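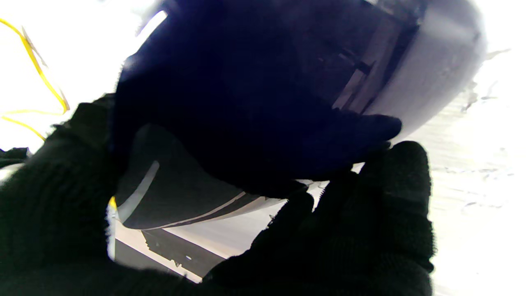 A reader wrote in after my last post to say that the coast path from Drurkness to Cullness is far better walked west to east, and that I'd been doing it backwards all these years. Well! I've now tried it their way and I have to report that they were completely right, and I'm a bit cross about it.

Walking it from the Drurkness end, you get the dull part over with first. There's a mile and a half of farm track and a gate that needs lifting as well as pushing, and then you come over the rise by the old lime kiln and the whole bay opens up in one go. I've always had that view behind me. I've been eating my sandwiches with my back to it for years.

I went on the Saturday, caught the 403 from the bus station and was on the path by half past nine. It was one of those mornings that can't decide, coat on and coat off every few minutes, but the wind was behind me nearly the whole way and that alone would be enough to convert me. Going the other way you lean into it all afternoon and get home with one red ear.

The tide was well out at Workness, so I dropped down on to the sand and did that stretch along the beach. Do check the times before you try it. There's only one way back up until you get to the slipway, and the steps are in a poor state, worse than they were in April. Lots of oystercatchers, all shouting. I also saw a seal, or a very convincing buoy, and watched it for so long that I had to hurry the next bit.

Now, the café. If you last went to the Oosthuizen tearoom when it was still in the chapel hall, it's moved down to the harbour at Cullness and has proper windows. Same scones, thank goodness. They've started doing a ginger and rhubarb jam and I bought two jars, then carried them the rest of the way in a rucksack that already had a flask, a spare jumper and a library book in it. I regretted nothing. The soup was leek and I could have had a second bowl. 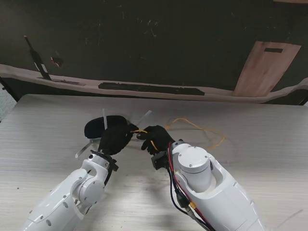
A black padded oval and some thin strips on the pale grey table

From the harbour I carried on round the point, as I still had plenty of legs left. This part isn't on the leaflet and it's my favourite bit of the lot - a narrow green path between gorse and a drystone wall, with the sea about as close as you'd want it. The heather's going over now but there were still blackberries, small sharp ones, and I got purple fingers and a scratch right up one arm. Then a long easy downhill to the road.

With the extra loop it came to 21 kilometres on my phone, and it took me a little over 6 hours including the soup and the seal. You could knock a good hour off that if you're not the sort who stops. The last bus back leaves from the war memorial and not from the harbour, which I only found out by asking, so I'm putting it here for anyone else who'd have stood at the wrong stop looking hopeful.

Next month I want to try the inland route over the moor, if the ground isn't too soft. Has anyone done it lately? I've heard the footbridge is closed but the council website says it's open, and I'd love to know before I set off. And if I've got any other walks back to front, please do write and tell me!

Posted September 23, 2019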